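Blog > Life Admin > Old Stuff

The great photo clean-out

Posted in September by the author of Kettle and Cardigan
14 comments | 37 shares

So I finally did it. After years of saying "I really must sort out the photos" every time somebody in the family asked for a baby picture, I cleared the dining table, made a pot of tea and dragged everything out of the hall cupboard. Everything! Shoeboxes, biscuit tins, a Grekby bag full of negatives, two hard drives with no labels and a phone that hasn't held a charge in years.

If you've never tried this, I'd suggest you start with the paper ones. They're slower but they're kinder. You can sit on the floor in your trackies and make piles, and if you get teary over your nan's garden you just start a new pile. My piles were Family, Holidays, Who On Earth Is That, and Blurry. The last one was by far the biggest. We were not a family who knew how to hold a camera still.

The digital stuff is another beast. I had almost 1,000 photos from a single trip to the coast, and I'd say a good half of them were the same wave. I favour a ruthless approach these days (my favourite child got to keep more, I won't say which), but I did find it hard to delete the sunsets. Every sunset felt important at the time.

The old family computer was the one I'd been dreading. All of the early pictures of the kids lived on there, and I'd put off even looking at it because I'm not what you'd call technical. I had to read up on which part was which before I'd go near it with a screwdriver. 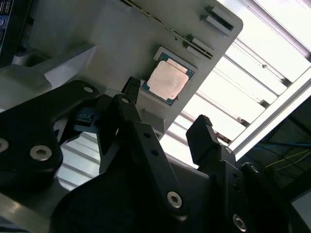 A processor chip up close. No photos stored on this bit, for the record.

What you want is the drive, and once I knew that I felt a lot braver. Then I spent an entire arvo looking for the right cable, found it in the drawer with the birthday candles, and went to bed. That's how most of this project went, to be fair. Two steps, then a lie down.

I've ended up with a system, and I'm a bit proud of it. One folder per year, and inside each year just a handful of folders with plain names. Christmas. Beach. School. House. I tried doing it by person for a while and it all fell apart as soon as there were two people in a photo. I also tried one of those apps - Hodadus, if you're wondering - and it decided my brother and my aunty were the same person, so neither of them is speaking to me.

A few of you asked last time how I'm storing it all. I've got one copy on the laptop, one on a new drive in the linen cupboard, and one on a drive at Mum's place. Mum keeps hers in the tin with the good scissors. I've told her it isn't to be used as a coaster and she's agreed in principle.

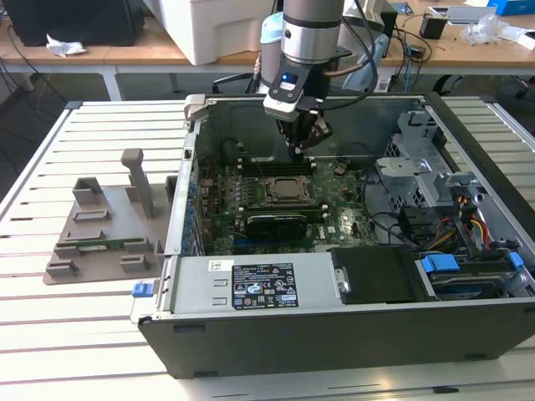

The scanning, though. Oh, the scanning. I bought a second-hand Sarnis flatbed and it does 4 prints at a time if you line them up nicely, and it hums while it thinks. I got into a rhythm of doing a batch while the dinner was on, and I only burnt the sausages once. The colours on the seventies ones have all gone a bit orange, and I've decided to leave them that way. Orange is how I remember the seventies anyway, and I was barely there for them.

What surprised me most was the backs. So many had writing on them! Dates, little jokes, a grocery list, a phone number with not enough digits. One just said "before the argument" in Grandad's handwriting, and we've been ringing around the rellies trying to work out which argument. There are several candidates. So now I scan the backs too, which doubles the job, and I've accepted I'll be at this until the cricket's on.

I've picked out 100 for a proper printed album. It was meant to be 50 but you try choosing. I've been going back and forth on linen or plain covers, and whether to put captions in or let everyone fight about it over Christmas lunch.

If anyone has sticky old magnetic albums and knows how to get the prints out without tearing them, please leave a comment. Dental floss has been suggested. I've got three albums to go and I'm too scared to start on the wedding one.

14 comments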